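Tundska Wrist Module: Service Notice
Last updated: November

Units in the first production run may lose holding torque at the wrist after 30 minutes of continuous drawer work. The fault is logged as code 199. Owners should stop the arm, support the gripper and install firmware 8 before further use.

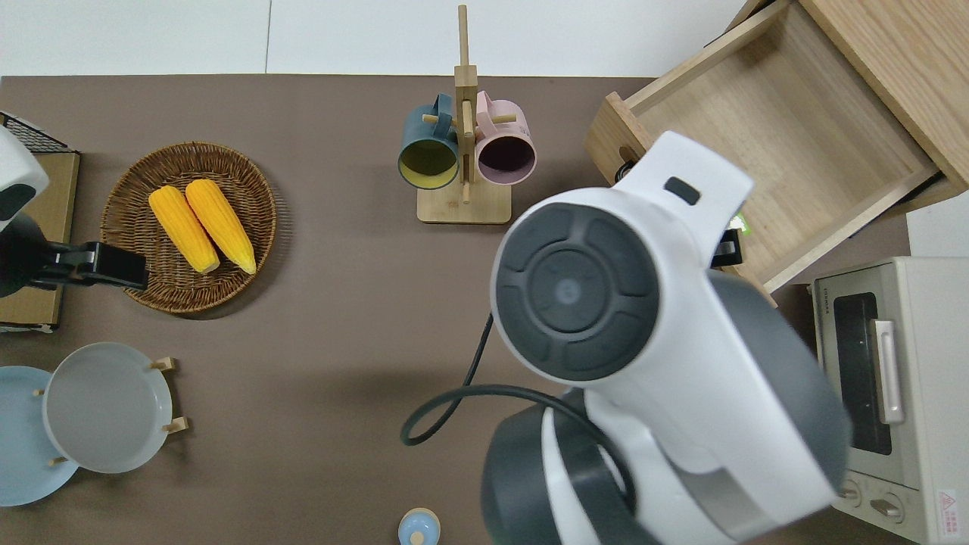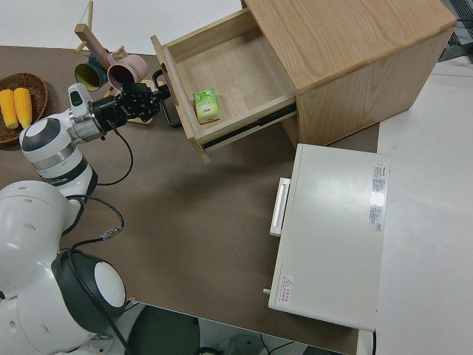

The fault was traced to a brake connector that loosens under repeated bending. Operators should inspect every cable for slack before each shift. A cable that hangs in a loop beside the elbow, near an open drawer, must be clipped back before the arm is moved. Replacement connectors are supplied by Aritham at no charge. Requests should be addressed to Riaan Cele, Product Safety.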